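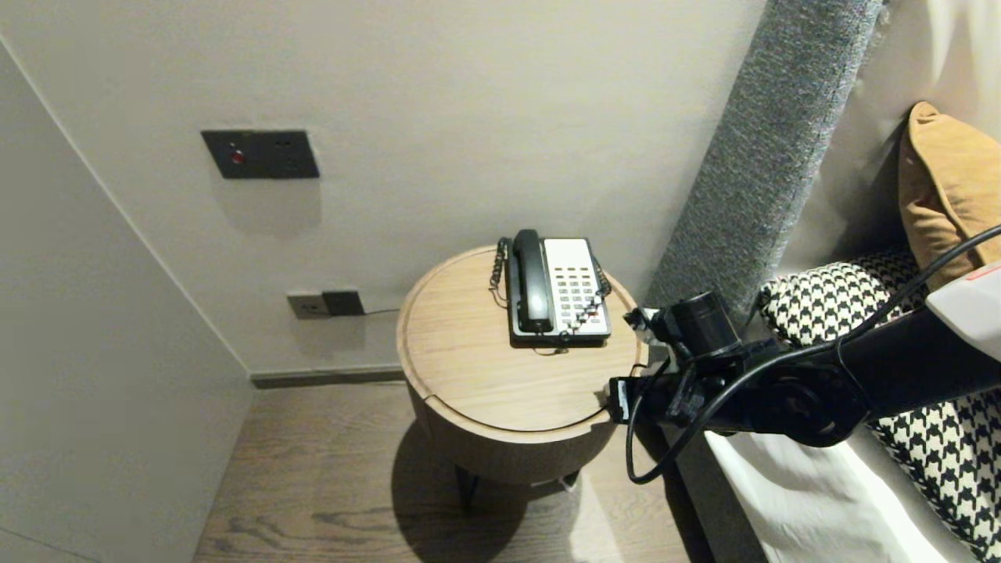 News > Staff newsletter > Rooms and housekeeping

3 min read

Room robots: where we've got to

Quick one as I'm writing this between check-outs. Lots of you have been asking what the robots mean for the floor teams at the Flaltden, so I've tried to get it all down in one place. Apologies for the state of it.

First thing. Jobs. No housekeeping posts are going because of this, and that's in writing from Fultum now, pinned up by the linen lift. Hours stay as they are until the end of August. After that there's a review, and we've asked for two room attendants to sit in on it. Still waiting for a yes.

What the robots are meant to do — the small resetting jobs. Bedside tables, phones put straight, cushions, remotes back where they live. What they don't do is beds, bathrooms or anything a guest has left behind. If there's a ring or a pair of glasses on the side, it's still you who bags it and logs it. Please don't let anyone tell you different.

How it changes the round. Attendant goes in first, strips and checks, then the robot has its turn while you're next door. Then you go back for the final look and sign off. So it's two visits to a room instead of one, and some of you have said that feels like more walking, not less. Fair point. Danica Radonjić has been pacing it out on the second floor and is going to redo the room order so you're not up and down the corridor all morning.

Times. A room is allowed 30 minutes on the sheet, same as before. If the robot is slow or gets stuck, that time does NOT come off yours. Write it in the margin, room number and what happened, even if it's just "stuck at phone". Danica collects the sheets at 3 and somebody does read them.

Phones are the awkward one, by the way. Curly cords. If one looks as if it's going to get dragged off the table, press stop and sort the cord yourself. You wont get told off for pressing stop. Same goes if you just don't like being in there with it.

Training is half an hour in the Fröhlich room behind reception, paid, and it counts as part of your shift. Covers the stop button, where to stand, who to ring. The Pretenex people are on the end of the phone until 6 in the evening, after that it's the duty manager and the robot stays parked.

Night porters — you're not expected to move them. They're heavy. Leave it where it is and put a note on the board.

There are 200 rooms here and we're only trying this on one corridor, so plenty of you won't see a robot for a good while yet. If you want to have a look, ask Danica and she'll fit you in round your breaks.

Other questions so far: yes you can still have the radio on. No, it doesnt record what you say, we asked and got that in writing as well. Tips left in the room are yours, same as ever.

More when I've heard back about the review.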